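Handheld gripper recordings: drift in the relative pose between left and right

slowloop
Posted Sunday, 09:12

Carrying on from the calibration thread, as that one got long. We've now pushed 248 two-handed recordings through the Beminden pipeline and 147 come out with a clean relative pose between the two grippers. The rest have a step somewhere in the middle, where one hand seems to jump sideways and then carry on as if nothing happened. Each gripper on its own looks lovely! It's only when you ask where one is in terms of the other that it falls over.

Settings are stock apart from the keyframe gap, which I set to 30. Has anyone got the joint solve working properly?

pinhole_pete
Posted Sunday, 09:40

What are you mapping against? If each hand builds its own map and you align them afterwards, a step is what I'd expect to see.

slowloop
Posted Sunday, 10:05

One shared map, made before the session. Two views from the grippers: 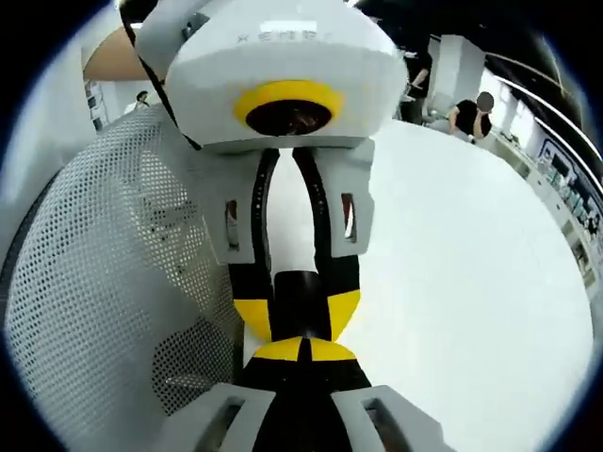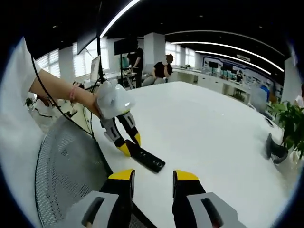
The map is good in the corners of the room and poor near the table, and I think that's where the trouble starts. Features come mostly from whatever sits far away and stays put, so the long strips of ceiling light do a lot of the work, along with the pillar. When the grippers come right up close to each other, as in the first one, the other device's white housing takes over the upper middle of the view and the tracker has much less of the room left to hold on to. I plotted the steps against the distance between hands and most of them sit at the short end.

kettlebrain
Posted Sunday, 10:31

Mask the other gripper. Novville does this out of the box — it projects a rough model of the second device into the view and throws away any features that land on it. Our steps went almost completely.

pinhole_pete
Posted Sunday, 10:48

I disagree with masking as the first fix. You'd be throwing away the best measurement you have of the relative pose, at the very moment you want it. Detect the other gripper, solve for its pose in this camera, and add that to the graph as a constraint.

kettlebrain
Posted Sunday, 11:15

Lovely in theory. With a fisheye that close, my pose estimates were worse than the drift. Mask first, get a stable baseline, then play.

slowloop
Posted Sunday, 13:20

Tried the mask on one bad recording, 3228. The big step has gone, but there's a small wobble left where the step used to be. Very pleased with that for a lunch break's work! Next I want to try Pete's constraint on top, with a loose weight so it can't drag everything about.

ateş_fan
Posted Sunday, 13:52

Check your time sync before you add anything. The Ateş logger stamps frames on arrival, and a small offset between two cameras looks just like a wobble when both hands are moving. Clindton has a script that fits the offset from the motion data.

slowloop
Posted Sunday, 14:30

Ooh, good shout. I've been using arrival stamps all along. Running the fit overnight on the whole lot, will post the plots.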